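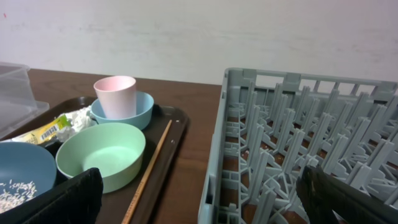 Grola to supply Dridudard surface cleaner to canteens in Astham

ASTHAM, November – Grola has signed a supply agreement with the catering operator Penry covering daily cleaning of dining tables, trays and service counters at 27 canteens in the Astham area. Deliveries of Dridudard, the company's water-based cleaning concentrate, start this month.

Dridudard is sold in 20-liter containers and diluted on site at 100 milliliters per bucket. It contains no added fragrance or dye. The same dilution is used on tables and trays, so canteen staff can work from one bucket during table clearing. Food scraps and paper waste are removed before the cleaner is applied, and surfaces are wiped dry with a lint-free cloth.

"Penry asked for one product and one dosing chart across all of its dining rooms," said Lleucu Wynne, sales manager at Grola. "The previous arrangement involved separate cleaners for tables and trays, with different contact times for each."

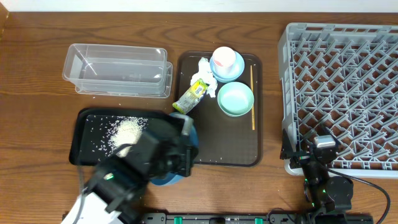
Under the agreement, Grola will also provide wall-mounted dosing pumps, refill labels and staff training. Training sessions last one hour and are held at each canteen before the lunch service. Fredy Echeverri, who leads technical support at Grola, will run the first group of sessions. Written instructions will be posted next to each pump.

Empty containers will be collected on the return leg of scheduled deliveries, rinsed at the Astham depot and refilled. Penry will report product use by canteen every month – the figures will be used to adjust delivery quantities.

"We expect to carry less stock in each storeroom," said Glenys Kneath, operations manager at Penry. 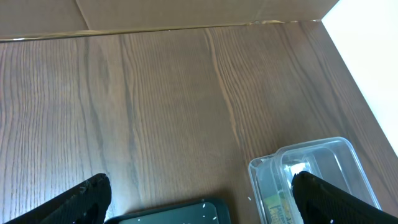

Tabletop with a wood-grain surface.

Grola develops and blends cleaning products for the catering trade and employs 180 people. Product data sheets for Dridudard are available on request. Press inquiries should be addressed to Alun Mathias, Grola press office, Astham.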